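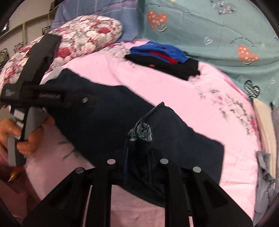 1. Background

Our project looked at how strength record attempts are checked at small local events. We chose the truck pull at the Godoy summer fair, where Ottar Løken tried to beat the fair record of 11 meters. Dayana Ospina and Gemechu Lencho wrote the section on rules, and Nayeli Urrego did the interviews.

2. What we did

We read the fair's rule sheet and spoke to two judges. The rules ask for a level road, a measured course and two signed witness forms. The truck has to be weighed on the same day.

3. Results

Løken pulled the truck 10 meters and stopped, so the record stands. One judge measured from the front axle and the other from the bumper, and they had to agree on a method before signing. The rule sheet does not say which point to use.

4. Further work

Giuliana Giraldo is comparing the rules with those used at the Ostia fair in January.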